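Test : les plateaux de tri Plarnen, après un trimestre au club de robotique
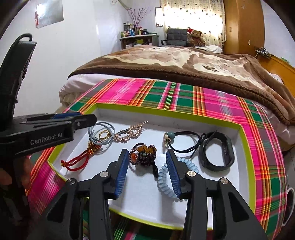 Notre club prépare chaque année une épreuve de manipulation, et depuis la rentrée les élèves s'exercent au tri de petits objets avec des pinces tenues à la main. Il nous fallait des bacs peu profonds, légers, faciles à emporter chez soi pour les séances hors atelier. Nous avons pris le lot Plarnen, vendu par Dusano : 34 euros les deux plateaux, livraison comprise.

Le fond est lisse et blanc, le rebord jaune-vert. Ce contraste est le principal intérêt du produit. Un élève qui tient une pince dans chaque main regarde surtout l'extrémité des doigts, et un bord bien visible lui évite de cogner dedans. Avec nos anciens bacs Tendport, entièrement gris, les chocs étaient fréquents.

Pour le contenu, chacun apporte ce qu'il veut. Les bijoux et les accessoires de cheveux donnent de bons exercices. Un élastique spirale se déforme dès qu'on le serre, et il faut viser une boucle plutôt que l'ensemble. Les bracelets de perles roulent et s'emmêlent. Les bagues restent ce qu'il y a de plus difficile : posées à plat, elles offrent très peu de prise, même avec des patins striés. Le rebord bas aide un peu, on peut y pousser l'objet pour le redresser.

Côté défauts, le fond glisse. Sur un bureau nu, le plateau recule à chaque appui. Un tissu placé dessous règle la question, à condition de le tendre un minimum. Le fabricant aurait pu prévoir des pieds en caoutchouc. Le blanc marque aussi assez vite – les nôtres ont déjà des traces grises au centre, qui partent mal à l'éponge. Enfin, les plateaux ne s'emboîtent pas bien et la pile penche dans l'armoire.

La notice annonce une charge maximale de 2000 grammes. Nous n'en approchons jamais.

J'ai aussi essayé le modèle Hourani, plus grand et compartimenté. Il convient mieux au rangement. Pour s'entraîner, les cloisons gênent l'approche des pinces, surtout quand deux mains travaillent en même temps.

Je rachèterai des Plarnen pour le groupe du mercredi, avec un rouleau d'antidérapant à découper.

Note : 4 sur 5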